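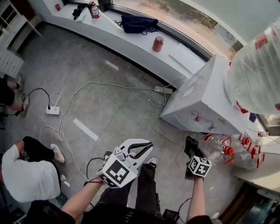 Photo: Fatemeh Najafi / project group 7

Window Side: Cords, Water and Storage in a Shared Student Room
Project report, Introduction to Facilities Planning
Gholamreza Hassanpour and Fatemeh Najafi

1. Background

The room we studied is on the second floor of the Sharifi building. It is used by several student groups from morning until late evening, and it was never laid out for the number of people who use it now. Our assignment was to choose one part of a shared space, record how it is used, and propose changes that could be made without construction work.

We chose the window side. It has a long curved white ledge that people use as a shelf, a water dispenser, and a run of power strips on the floor. Most of the complaints we heard in our first week were about this side of the room, mainly the cords.

2. Method

We visited the room in July at different times of day and kept a written log. We also asked people who use the room to fill in a short form. The form had five questions and a space for comments. We did not move anything before or during the logging period. A floor plan was drawn by hand and then redrawn in Rasto, the drawing program used in our course.

3. Findings

3.1 Power

There are no outlets in the middle of the floor, so power is brought over from the window side. In the photo one white power strip is on the tiles out in the room and a second one is near the base of the window ledge, with white cords running between them. The cords are in a tangle and cross open floor. People sit on this part of the floor to work, and others walk through it on the way to the water.

Comments on the form were mostly about tripping and about not knowing which plug belongs to which device. Two people wrote that they had unplugged someone else's laptop by mistake. White cords on gray marble-patterned tile are easy enough to see in daylight. In the evening, with only the ceiling lights at the far end turned on, they are harder to notice.

3.2 Water

The dispenser stands on the floor by the window, and the empty jugs are kept on the floor beside it. The supplier, Golala, collects empties when it delivers full ones. Between deliveries the empties have no assigned place. They lie on their sides and take up floor space that people need when they fill a cup.

The users we talked to did not see this as a serious problem, but it came up again when we asked what makes the room feel crowded. We also think jugs and power cords should be kept well apart, and at the moment nothing marks where one area stops and the other starts.

3.3 The ledge

The ledge was the most popular surface in the room. Bags, cups, papers and small bottles are left on it, and some of them stay overnight. The white cabinet at one end has open shelving and drawers, but when we asked, several people said they assumed the drawers belonged to somebody. There are no labels on them.

4. Proposals

Power. Run one cord along the base of the ledge in a floor cover and fix the strip there. For groups that need power farther out, keep one extension on a reel in the cabinet and put it away after use. We priced a Skivley floor cover with a length of 200 cm, which is long enough for the part people walk across most.

Water. Put a simple upright rack next to the dispenser for the empty jugs, with the caps facing out. Tape a line on the floor between the rack and the nearest cord.

Ledge and cabinet. Label two of the drawers for general use and clear the ledge every evening. Anything left goes in the lowest drawer for a week. We would leave cups out of this rule, as people will go on putting cups by the window whatever the sign says.

5. Limits of the study

We logged the room in summer, when fewer courses are running. The form was only handed out in the room, so people who avoid it because it is crowded did not answer. We did not measure the load on the power strips — our supervisor asked us to leave that to the building's electrician — and the floor cover does not solve that question.

6. Next steps

The drawer labels can be done now, and Fatemeh has printed a set. The floor cover and rack need approval from the department office. The request was handed in together with this report and the Rasto drawing.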